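Bestham Crayon Colour Names, data card

A list of 1,810 colour names that people gave to wax crayons, collected by Ebise Endale and tidied by Eyerusalem Abera. One CSV, tab-separated, for reasons lost to history. Last updated 14 May 2025.

Each row holds a swatch number, the name as written and a cleaned spelling. There are 60 swatches, 13 of which are grey according to the organizers and "sad blue" according to everyone else.
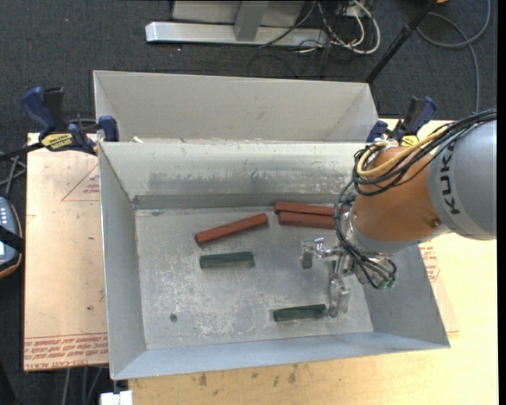 Which spelling should I use for matching?
The cleaned one, in column three. Column two keeps the original spelling, including all the ways to write "burgundy".

Known problems: the greens are over-represented, as the Gronwood branch had strong feelings about moss. "Ketchup" appears under reds, browns and, once, yellow. We left it in.

Please don't use the list to settle arguments about teal. Corrections go to Eyerusalem, who would like the row number this time. The next release is planned for October and will have commas.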